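Subject: Re: Shared kitchen and craft room, house rules and booking arrangements
From: Delyth Rowlands
To: Mirkport Community Rooms, members' list
Date: May 17, 2020

Dear members,

Thank you to all who replied to the draft rules for the shared kitchen and craft room. I have quoted Mr. Thaler's message below, as it raised most of the points that other members also brought up.

Damian Thaler wrote:
> The draft says that "food and craft equipment must be kept
> apart at all times." Does this apply to bowls and boards
> that belong to members, or only to those owned by the
> association? Our group at the Gough building has always
> brought its own.
> I would also like to know whether the deposit still
> stands at 63 dollars, and who holds the second key.

The rule applies to all equipment used in the rooms, whoever owns it. A bowl that has held glue, dye or plaster may not be used for food again, even after washing. 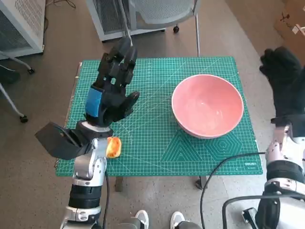 Members who bring their own equipment are asked to mark it with the name of their group and to take it home when the booking ends. The association cannot store private items. The tall cupboard beside the sink was cleared in February, and anything left in it from now on will be treated as a donation.

The deposit remains at 63 dollars for each group. It is returned in full when a group gives up its regular booking, provided the rooms have been left clean and the key has been handed in. Ailsa Rutherford holds the second key and will continue to do so until the annual meeting.

Several members wrote about the length of bookings. Under the new arrangement, a group may reserve the rooms for up to 13 sessions at a time. Requests should be sent to the bookings address and should state the hours needed, including the time required for cleaning.

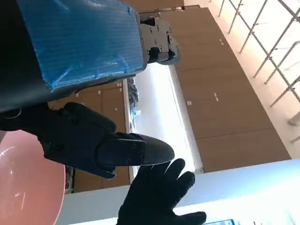

May a group pass an unused session to another group?
Sessions may be passed on with the written consent of the bookings officer, and the group named on the original booking remains responsible for the condition of the rooms.

The section on work surfaces has been rewritten. The earlier wording allowed cutting directly on the tables if newspaper was put down first, and this permission has been withdrawn.

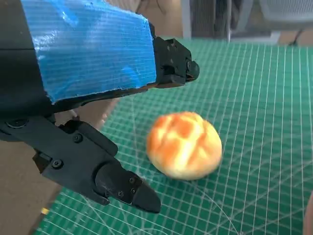
Tables in both rooms are to be covered before any cutting, gluing or painting begins. Mali Gwilliam has asked that the new wording say plainly which covers are for craft work and which are for food, and the association agrees. A green cutting mat with a bread bun resting on it is the kind of arrangement the revised rule is meant to address: mats of this type will be kept for craft use, and bread and other food will go on the boards stored in the kitchen. Groups needing extra boards should apply to Mrs. Gwilliam before their session.

The Rindow fund has granted the association 2000 dollars toward new shelving and a second sink. The lowest quotation received so far is 3766 dollars, and the difference would have to come from reserves. Lefteris Tsoukalas will present both quotations at the annual meeting, where members will be asked to vote on the expense. Written comments may be sent to him beforehand. 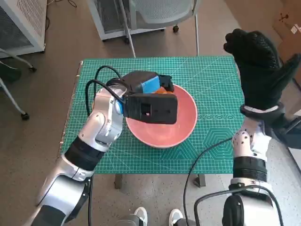
Round pink bowl on a green cutting mat.

The final text of the rules will be sent to this list once the remaining comments have been reviewed. Until then, the present rules continue to apply, with the exception of the permission to cut on newspaper, which ends with this message.

Yours sincerely,

Delyth Rowlands
Secretary, Mirkport Community Rooms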